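Caston reading group takes on memory and the self, and I'm already behind

6/20/18

So the philosophy reading group here in Caston has picked its next subject, and it's memory. More exactly, it's the old question of whether you're still you if you can't remember being you. I've been going since March, and I'm pretty pleased, because the last subject was free will and I spent most of those evenings feeling like I'd walked into a family argument that started before I was born.

The group meets in the upstairs room at Darwish, the secondhand bookstore, and we had 35 people at the planning night. There are chairs for 20. I got a windowsill, and a very nice retired surveyor got the other half of it.

Natanael Xavier is leading this round. He taught ethics for years before he moved out here, and he's put together a packet of readings that starts with John Locke and wanders forward from there. If you haven't read Locke on personal identity (I hadn't, not since a class I mostly slept through), the short version is that what makes you the same person over time is consciousness reaching back to your earlier thoughts and actions. There's a prince and a cobbler who swap places, body-wise, and you're supposed to decide who's who. We never got past the cobbler at planning night — people had feelings about the cobbler.

The second reading is Thomas Reid, who thought Locke had made a mess of it. Reid's example is a boy who gets flogged for robbing an orchard, grows up to be a young officer, and ends up a general. The officer remembers the flogging. The general remembers being the officer but has lost the flogging completely. So is the general the boy, or isn't he? I read that one on the bus and missed my stop.

Natanael told us he wants to spend a good part of the time on forgetting. "We all talk about memory like it's a bank," he said, "and then we get annoyed when we go to make a withdrawal." He'd like people to bring in something they're supposed to remember and don't, like a trip or an old letter they wrote. I have a diary from when I was 11 and I don't recognize one thing in it, including the handwriting, so I guess I'm bringing that.

There was some grumbling about the packet, I should say. It runs to nearly 200 pages, and a couple of the regulars wanted something shorter with more living writers in it. Natanael agreed to add 2 recent essays from Drusosora, the little journal that a few people in the group subscribe to, and to make the longest Hume section optional. I'm calling that a win, although I've also been told that Hume is the best part and I'd be a fool to skip it. We'll see!

Packets are being printed at Prestex on the main street, and you can pick one up at the counter there or at Darwish. You don't need to have read any philosophy before. I'm the proof of that. You do need to let the person next to you finish a sentence, which Natanael said twice while looking at the back row.

Snacks are whoever-feels-like-it, same as always. If you're coming to the first session, leave your name at the Darwish register so they can work out the chairs, and come a little early if you want one with a back.

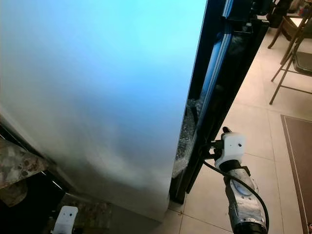
A stainless steel refrigerator with its door open.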